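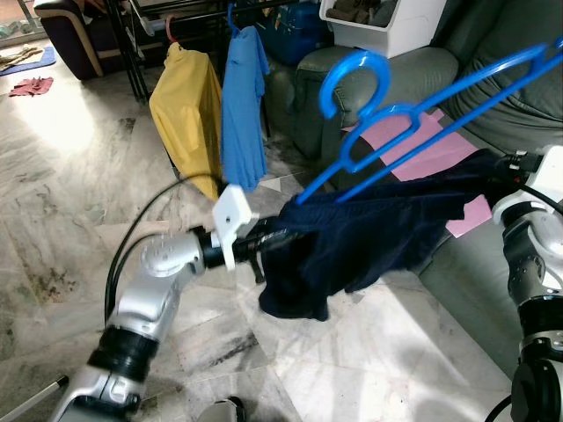
Which name does a royal go under in the index when the title has changed several times?

The one given at birth, with every later title entered as a pointer back to it.

Index notebook, Gridedberg press clippings
May 2020

Writing the rule down properly because we have been applying it three different ways since the project started, and the boxes show it. The clippings cover the princely family of Gridedberg as the weeklies and the picture magazines wrote about them. They run from the old prince's wedding to the year the current heir finished school. Total in the register is 1,834 items. As of this morning 1,345 have a record in Sorneo. The rest are in the last boxes and in the folder of loose pages that came in with the Öberg lot.

What went wrong

The younger daughter appears in the index as Princess, as Countess of Bavar, as Dowager Countess, and in one stretch by her family nickname, which the magazines used in headlines for about ten years and then dropped. Searching on any one of these gave a part of her clippings and no sign there were more. I only noticed when I looked for the balcony photographs from the jubilee and found her missing from a picture I remember her being in. The record was fine. She was under Bavar, and the search was for Princess.

Same trouble with the heir. "The Hereditary Prince" is his father up to the accession and him afterward. Anyone who typed the title from the headline without looking at the year of the magazine put father and son in one heap. The magazines themselves are no help, they wrote "the Prince" for everybody.

The rule from here on

Main entry: birth name in the family, plus year of birth. Year of birth always, even where there is only one person of that name, as there may be another by the next box.

Titles: each as its own entry pointing to the main entry, with the years it was held. A title held by two people gets two pointers, one per person.

Nicknames: pointer only. Never in the main entry. Spelling as printed, and if the magazines spelled it two ways, both.

People who married in: main entry is the name before the marriage. This looks odd for the old princess, who is hardly ever called anything but "the Princess" in print, but it is the only way that works for the two who divorced out of the family again and went on being written about under a third name.

Staff, nannies, tutors, the riding teacher: surname if printed, otherwise the job and the year span. "Nanny, early years" is not enough. There were several.

Test batch

Pulled 80 records from across the register and redid them by the new rule, to see how long it takes and where it sticks. All the pulled ones had at least two family members named in the caption. I took them from every box that has been entered so far and left out the wedding supplement, which has its own problems (see below).

Most went fast. Open record, change the name field, add the title pointer if it isn't there yet, save. After the first batch of titles was in, there was little left to type and it was mostly picking from the list.

Where it stuck:

Group captions. "The Prince with his grandmother and cousins at the lake house." No names, no date beyond the issue. I can work out the grandmother. The cousins could be any of the Bavar children or the ones from the Öberg side. Decision: enter only those who can be settled from the caption, the article or a second clipping of the same day. The rest go in the notes as "cousins, not identified." Do not guess from faces. We did that in the first box and I have already found two that were wrong.

Captions that contradict the article. A christening piece names one godmother in the text and another under the picture. Both entered, with the conflict in the notes. We are indexing what was printed. Whoever uses the index can sort it out against the court circular.

Foreign editions. Several clippings are from translated magazines and the translator has been creative. The Hereditary Prince turns up as Crown Prince, which he never was, since Gridedberg doesn't have a crown in that sense. Added "Crown Prince (so printed)" as a pointer. It will annoy purists but it is what a reader with that magazine in hand will type in.

"Confided" pieces. A lot of the grandmother stories come from one long interview with a former member of the household, chopped up and reused for years. The same quote about the Sunday lessons in the yellow sitting room shows up again and again with small changes. I have started a field for "text derives from" and put the earliest version I can find in it. It isn't complete and won't be until all the boxes are done. For now, fill it in when you recognize the quote and leave it blank when you don't.

A note on the Sunday lessons

Keeping this here as it comes up in so many records. The story as printed: from the time the heir was at boarding school, he went to his grandmother on Sundays, they had lunch, and she took him through the papers from her desk. In the earliest clipping it is every other Sunday and there is no mention of papers, only of lunch and a walk to the stables. The desk first appears two years later. By the time of the coming-of-age supplement it is every Sunday without exception and she is teaching him constitutional law.

I don't think we need to settle which version is right. But the subject heading should not decide it for people. It was "Education of the heir" in some records and "Preparation for the throne" in others. Changed all of those in the test batch to "Heir and grandmother, visits." The education heading stays for school, university and the army year.

The wedding supplement

One printed item, but somebody cut it up before it came to us, and it was registered as separate clippings according to how it had been cut. Some pages are missing. The page numbers jump in the part on the guests and there is a caption with no picture to go with it. Proposal: one parent record for the supplement, one child record for each piece, and a list of the missing pages in the parent. Sorneo can do parent and child records, we just haven't used it. I made the parent record and attached the first few pieces to see if the search still brings them up. It does, but the date shows as blank on the child unless you type it again. Type it again.

The guest list is printed in very small type over two columns and has a good many people in it who appear nowhere else. Not indexing all of them. Family, heads of other houses, and anyone who already has an entry. The others can be found by reading the page.

Loose pages from the Öberg lot

Went through the top of the folder in the afternoon. These were kept by someone who cared more for the dresses than the people. Very often the heading is trimmed off, so no title and no date. The paper and the ads on the back help. One page has half a television listing on the back, which ought to give the week if somebody has a set of listings to compare with. Another has part of a crossword, which I can't see helping.

Six of the pages duplicate items we already hold in better condition. Marked them as duplicates in the register and kept the numbers, because renumbering at this stage would make a mess of the labels. The total stays as it is.

Also in the folder: a postcard of the lake house, unused, no publisher. Not a clipping. Put it in an envelope at the back and wrote it down in the register under other material. There was no such heading before. There is now.

Spelling

The family name has been typed with and without the second d. With. The magazines drop it quite often, so the misspelled form gets a pointer too. Öberg with the dots in the main entry and a plain O version as a pointer, as the search treats the two as different letters. Checked this by trying it. Sorting puts Öberg after Z on the printed list, which I have left alone.

Bavar is a place, a title and a house in the town that the count's family rented out. Three entries: Bavar (county), Bavar, Count or Countess of, and Bavar House. The records tagged with just "Bavar" need to be looked at one by one. I did those in the test batch. The magazine usually means the house if there is a garden party and the title if there is a divorce.

To do

Print the rule and tape it inside the cover of this book.

Go back over the first box completely, including the captions where we guessed.

Finish the title pointers for the Bavar side. The two changes of title after the count's death are not in yet, and I am not sure of the year of the second.

Ask whether anyone has kept the sheet with the old subject headings. It was in the blue binder and the binder has only the loan forms in it now.

Attach the remaining pieces of the wedding supplement to the parent record.

Leave the loose pages until June. They are slow, and the boxes will date some of them for us.

Added later, same day: found a fourth spelling of the nickname, in a horse show report. Pointer made. The report also says she came second, while the weekly that ran the same photograph has her winning. Both entered, conflict in the notes, same as with the godmothers.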